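Open Day at Zevthorpe: Plenty of Rules, Fewer Answers
17 Oct 2018 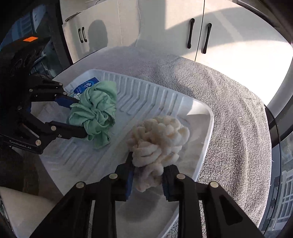 I went to Zevthorpe expecting to be told that robot handling of household textiles was nearly a solved matter and that only the paperwork was left. I was told more or less that, twice before lunch. The theme of the day was good practice, and every visitor got a copy of the house rules at the door, 68 of them, stapled at the corner.

The building is a long walk from the station and badly signed. Coffee was in the lobby, talks upstairs, benches downstairs. We were let in by groups and mine was the second.

Rüdiger Kleinschmidt opened with the history of the rule book. It started in July as a single page on cleaning gripper fingers and it has been growing ever since. He is proud of it, and parts of it are good. Fingertip pads are inspected at the start of each shift and replaced when the surface is worn, whatever the operator thinks of the grip. Failed attempts stay in the record. A task has a written start state and a written end state, and if the cloth is not in the start state you don't begin. I have visited places twice the size that had none of this.

My trouble is with what the rules leave out. The section on cloth says that items should be "representative of ordinary use." I asked what that meant and got three answers from three people. Amna Siddiqui, who wrote most of the section, said it meant different thicknesses and different piles. Someone from Hamann said it meant stained. The young man running our group said it meant whatever was in the bin that morning. A thin cloth and a thick fluffy one don't behave alike in a pair of fingers, and a rule that lets you pick either will give you whichever result you were hoping for.

Light is the same story. Rule 50 says the work area must be "adequately lit." It doesn't mention direct sun, which can put a hard bright patch on a glossy plastic tray and a deep shadow right next to it. Oana Nistor told me they had talked about requiring blinds and decided against it, on the grounds that homes have windows. Fair enough. Then write down what the light was, every session. At present that is optional, and I would bet good money that optional means never.

The safety part was better than I feared. Fingers that pinch are treated as fingers that pinch, even on small tools - no loose sleeves, no reaching between the jaws, no clearing a snagged cloth until the tool is released. The stop drill was done in front of us without warning to the staff, or so we were assured. It went fine. I'd like to see it done late on a Friday.

After lunch (soup, decent bread) came the talk from Novov on their scoring sheet. It runs to 80 points, and a score above 68 is a pass. Nobody could say where 68 came from. Roswitha Fröhlich asked the obvious question from the back row, whether two scorers watching the same attempt had ever been compared, and was told this was planned. The slide after that claimed 3,000 scored attempts. So that is 3,000 attempts scored by a method that hasn't been checked against itself, and I wrote that down in capitals.

I did like the log sheets. They are plain, they fit on one side, and there is a box for "operator unsure," which people do seem to use. Hannelore Thiele let me leaf through a folder of them and didn't hover. A few had coffee rings. The handwriting was terrible but the times were filled in, and where a trial had been dropped the reason was there in a few words. If other labs copy one thing from Zevthorpe it should be that sheet.

The closing session was meant to be a discussion about turning the house rules into a shared standard, with Wolia as the likely next adopter. It was mostly people agreeing with each other. I asked whether a lab could follow all the rules and still publish a useless result, and Kleinschmidt said yes, probably, any lab could. I gave him credit for that. He also said the cloth section would be rewritten before the next open day, and that comments were welcome by mail. Mine ran to two pages and went off on the train home.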